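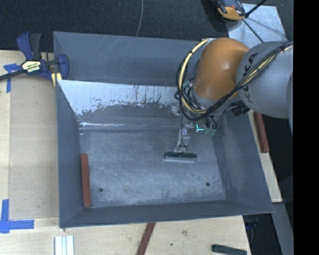 Fig. 4 – Parts bin on the work surface

## 4. Setting up bin locations in Viltix Stock

Do this after section 3 (users and logins). If you skipped section 3 the Locations menu is grayed out and none of this works.

Have ready:

- your bin list, on paper or in a spreadsheet
- a label printer loaded with 35 mm labels
- the site code from your welcome letter (Drevstead sites start with DR, Flondcombe sites with FL)

### 4.1 Create the zone

1. Log in as Site Admin. Regular users can't see this screen.
2. Go to **Setup > Locations > Zones**.
3. Click **New zone**. Type a short name. Letters and numbers only, no spaces.
4. Pick a zone type: Shelf, Floor, Bench or Returns.
5. Click **Save**. Wait for the green bar before you click anything else.

**Note:** Zone type can't be changed later. Wrong one? Delete the zone and start over, easy enough while it's still empty.

### 4.2 Add bins one at a time

Fine for a small stockroom. For more than a shelf or two go to 4.3.

1. Open the zone.
2. Click **Add bin**.
3. Enter the bin code. Format is aisle-bay-level, e.g. 02-11-C.
4. Enter max quantity. Leave blank for no limit.
5. Tick **Mixed items** if the bin holds more than one part number.
6. **Save**, or **Save and next** to keep going.

Bin codes have to be unique across the whole site, not just the zone. Viltix will let you type a duplicate and then throw error 210 when you save.

### 4.3 Import a bin list

1. Download the blank template from **Setup > Locations > Import**. Use this one – the template from version 5 has the columns in a different order.
2. Fill in columns A to D. Column E is optional (notes, max 200 characters).
3. Save as CSV. Not XLSX.
4. Back on the Import screen, click **Choose file**, then **Check**.
5. Fix anything in red and run **Check** again.
6. Click **Import**.

Limit is 375 rows per file. Split longer lists, and keep the header row in every file.

**CAUTION:** "Replace all" wipes every bin in the zone, including the ones with stock in them. Stock goes to the Unassigned list and has to be moved back by hand. Use "Add new only" unless you're sure.

### 4.4 Print and stick labels

1. Select the bins, or tick the top box for all.
2. **Print > Bin label**.
3. Print one test label first. Scan it. Should open the right bin.
4. Print the rest.

Labels go on the front face, top left, same spot on every bin. Wipe the face clean and let it dry before sticking. On bins with sloping sides use a hanging tag or put the label on the surface in front of the bin, the scanners dont like an angle.

Don't cover labels with clear tape. Glare stops the scan.

### 4.5 First count

Counts entered before the labels are up get logged as estimates, so labels first.

1. On the handheld: **Count > Start new > Opening**.
2. Scan the bin label.
3. Scan one item from the bin, key in the quantity.
4. For mixed bins, repeat step 3 for each part number, then press **Bin done**.
5. Empty bin? Scan the label, enter 0, press **Bin done**. Don't skip it – skipped bins show as open and the count won't close.
6. When the list is clear, press **Close count**.

Handheld drops off the wifi partway through: keep scanning. It holds nearly 200 scans and sends them when its back in range. Don't restart it.

### 4.6 If something goes wrong

| Problem | Try |
|---|---|
| Error 210 on save | Duplicate bin code. Search the whole site for it |
| Locations menu gray | Not Site Admin, or section 3 not finished |
| Import stuck on "Checking" | File saved as XLSX, or over the row limit |
| Label scans as wrong bin | Old label underneath. Peel both, reprint |
| Count won't close | Open bins left, see **Count > Open** |

Still stuck: contact Byun support, have your site code ready. Screenshots help.

**Note:** Sites set up before September need the handheld update in Appendix B before starting 4.5.

Next: section 5, Suppliers and reorder levels.

Rev. November 2025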